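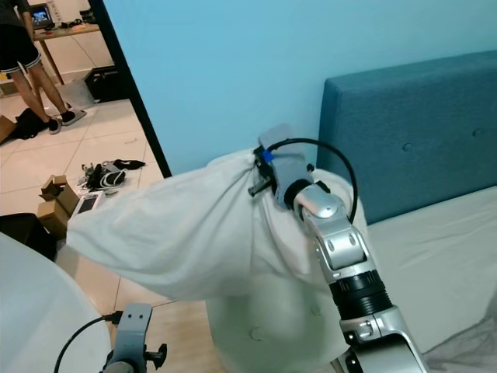 Cetham, December

Pillowcases with a button or snap closure: correct fitting, and whether the pillow should be shaken by the corner

I am responsible for the bedding in a small residential house attached to a training centre. The rooms are plain but decently furnished: a padded headboard in teal with tufted buttons, pale blue walls, white sheets and white pillowcases throughout. The cases were replaced in the autumn, and the new ones fasten with a round button or snap where the old ones had a simple tucked flap.

Since the change, the appearance of the beds has been less consistent than I would wish. On inspection, pillows are found with the filling gathered towards one end and the case creased across the middle. In certain rooms the fastening is on the upper face, where residents say it presses against the cheek. In others it is underneath. Our written procedure was drawn up for the old cases and says nothing on the subject.

I should be grateful for guidance on the following matters. Firstly, on which side, and facing in which direction, ought the fastening to lie when the bed is made? Secondly, is it acceptable practice to take hold of the pillow by one top corner and lift it clear of the bed in order to shake the filling down, or does this strain the seam? Several of those who make the beds do this as a matter of habit. Thirdly, should the pillow lie flat or be stood against the headboard? The headboard is buttoned, and I have wondered whether they mark the cases.

The pillows are of an ordinary washable kind with a loose fibre filling. The cases are marked Khondokar and are of 211 thread count. I mention this in case the weight of the cloth has a bearing on the answer.

Posted by Vikas Pant

Erdal Tokgöz

I supervised linen services in a hall of residence for a number of years and am pleased to offer the procedure that was followed there. It was written for cases with a fastening at the open end, and it should be suitable for those you have described.

Before fitting, the pillow should be laid on the bare sheet and pressed lightly with both palms from the centre outwards. Any lumps in the filling should be separated by hand at this stage, as they are considerably more difficult to reach once the case is closed. The case should be opened fully and checked for damp at the seams.

To fit the case, fold the pillow lengthwise in half, slide it in until the two leading corners reach the closed end, and allow it to open out. Reach inside and place each corner of the pillow into the matching corner of the case. This step is often omitted, and it accounts for most of the empty, pointed corners that are seen on inspection. Draw the case down evenly on both sides before closing the button or snap. If the fastening can be closed only by pulling, the pillow is too large for the case and a different size should be issued.

With regard to your first enquiry, the fastening should lie on the lower face, against the mattress. Where the opening is at the end of the case, that end should face away from the door of the room, so that a person entering sees the closed end. The second part is a convention of presentation and may be varied. The first part should not be, on grounds of comfort.

With regard to the second, lifting a pillow by a single corner is permissible for the short time needed to move it from one part of the bed to another. It is not recommended as a method of shaking. The whole weight of the filling falls to the opposite end, the cloth at the held corner is drawn into tight folds, and the creases remain visible after the pillow has been put down. If the pillow must be shaken, hold it by both corners of one short end, give it two or three firm movements, then turn it round and repeat from the other end. Finish by laying it down and smoothing the case from the middle towards the edges with the flat of the hand.

As for the headboard, a pillow may be stood against a padded surface without harm, provided that the upholstery is clean and colourfast. In our own building we found that tufted buttons collected dust in the surrounding hollows, and this was passed to the cases as a faint grey ring. A soft brush attachment used every Tuesday was sufficient to prevent it. A new fabric headboard in a strong colour should be tested first: press a damp white cloth against a concealed part for a few minutes and examine it for any transfer of dye.

Finally, I would advise that the sheet be smoothed last, after the pillow is in position. Leaning across the bed to settle a pillow will nearly always wrinkle the sheet at the near corner, and it is wasteful to do the work twice.

Stasturex

Button down. Corner lifting is fine, we have always done it and have never had a seam go. We have 357 beds and there is not time for both ends.

Curudex

I am in agreement with the longer reply on most points but would add a remark about laundering. Button and snap cases should be closed before they are put into the machine. If they are left open, other small items work their way inside during the wash and come out still wet, and the fastenings may catch on the sheets. Cases should be turned inside out for washing and turned back before they are ironed.

Ironing should be carried out around the fastening and never over it. A plastic button that has been softened by the iron will not pass through its hole properly, and a snap may leave a shiny mark on the cloth.

I would also suggest that a spare button be kept for each design in use. A case with a missing button tends to be put back on the bed with the opening tucked under, and the pillow then works its way out overnight. Any sewing box will serve for the purpose. We purchased 700 loose buttons at one time for our own stores, which was excessive, and most of them remain in the cupboard.

On the matter of thread count, I do not consider that 211 presents any difficulty. A cloth of that kind creases readily when it is gathered in the hand, but it will also smooth readily if it is attended to while the bed is being made.

Vikas Pant

I am obliged to all who have replied. The procedure will be amended so that the fastening is placed underneath and the pillow is shaken from both ends. The headboards will be brushed weekly, and I shall carry out the test with the damp cloth before deciding whether pillows are to be stood upright. I had not considered the order in which the sheet and pillow are dealt with, and will include that also.

Contact the moderators | Terms of use | Copyright Cetham Household Help Pages. All rights reserved. | Back to top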